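Narrow jaws or wide soft pads for thin cloth?

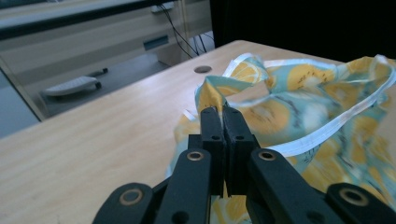 Posted by kelvarin_m, 14th January, in Grippers and End Tools
5 replies, 709 views

Hello all. I am comparing two finger sets on the same hand-held parallel gripper and I would like to hear opinions before I order more parts. The first set is the Branora narrow jaws, black, quite stiff. The second is the Wenitz wide pads with a soft rubber face. The linkage and the bushings stay the same, only the fingers change.

My test is a printed cloth with white trim on the border, left crumpled on the table. I close on a small fold near the edge and lift. I made 64 tries with each set. The narrow jaws held the cloth until the end of the lift in 38 tries. With the wide pads I got 5 more than this. So the pads win, but when they fail they push the fold flat before closing, and then there is nothing to pick.

Is the difference worth the change? The pads cost me double.

----
dottedline
I would not decide anything on such a small difference. Did you go for the fold at the same angle each time? With a hand-held tool you get better during the day without noticing it. Try mixing the order of the sets.

----
kelvarin_m
No, I did all the narrow ones first and then the pads. I see the problem. I will mix them in the next run.

----
pulley_harbor
I don't agree that pads are the right way at all. For cloth on a hard table you want a thin tip that can go under the fold. In your photo the tips have only a small pinch, and for me this is enough if the faces meet well. Put a strip of thin silicone inside the narrow jaws and test again. I did this on a Kuzmenko arm in May and I never went back to pads.

----
ostrel
Silicone strip works, but it picks up lint very fast and then it is worse than bare plastic. I had to clean mine after every batch. Also I would check the pivots. If one side has more play than the other, the faces do not close parallel and the cloth slides out at the top. Try to hold one sheet of paper and pull it slowly.

----
pulley_harbor
Lint depends on the cloth. On smooth cotton I clean once a day, and it is fine.

----
kelvarin_m
Thank you for the ideas. I did the paper test. On the narrow jaws the paper comes out easier at the tip than lower down, so ostrel may be right about the play. I have ordered a set of Wandent bushings and some silicone strip. I will change the bushings first and the strip after, so that I know which one helped. The pads go back in the box for now.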